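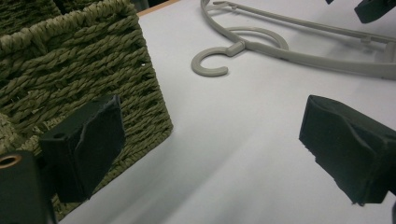 Inna Hrynyshyn wanted to know why we didn't just start with blocks, as every other team in the Sesari club had, and it was a fair thing to ask! We had talked it over for most of August, and what won us over was that a hanger is all thin bars and open space, so the fingers have to close in exactly the right place. A basket is a different kind of trouble, with that bumpy weave.

Our hand-held gripper, which we named Orken (after a long and very silly vote), recorded 562 tries at both, and we kept 330 of them for training. The rest went into a folder for next term's group, along with our notes on the finger pads, which we would love to see somebody improve.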